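Speaker notes, collecting grasp examples, Arndale session, July 25, 2020

Slide 1. Thank Bezawit for the slot. Say up front that I'm the doubter on this project and Theophilus gets ten minutes at the end to disagree.

Slide 2. The claim we keep hearing: record enough grasps and the arm will sort itself out. Ask who in the room has watched the recordings all the way through. Wait for hands.

Slide 3. Our April batch. 1,000 attempts planned, 599 kept. Don't rush past the gap. Annag threw out the rest by hand, mostly for bad labels. The log called it a success if the fingers stopped before closing fully. They also stop early on a tray wall.

Slide 4. Who chooses the objects? We do, and we choose things we like. Crescencio's point: a person tidying the tray between attempts spreads things out without meaning to. The model then learns tidy trays. (Pause. Tradadel people may object. Let them.)

Slide 5. What I'd want in the tray. Different shapes, hard and soft together, something see-through, something with bristles. A cup is harder than it looks, as you can go for the rim, the side or the base, and the label says "cup" for all three.
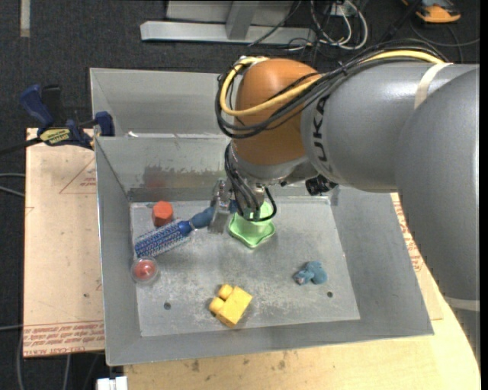

So my request is dull. Write down where the fingers were meant to go, before they go there. Soledad tried this on 80 attempts and it slowed her badly. I still think those 80 are worth more than the next 100 done the old way. I can't prove it yet, so say so.

Slide 6. Questions. If Fagerlund's numbers come up, ask what they counted as a grasp. Then hand over to Theophilus.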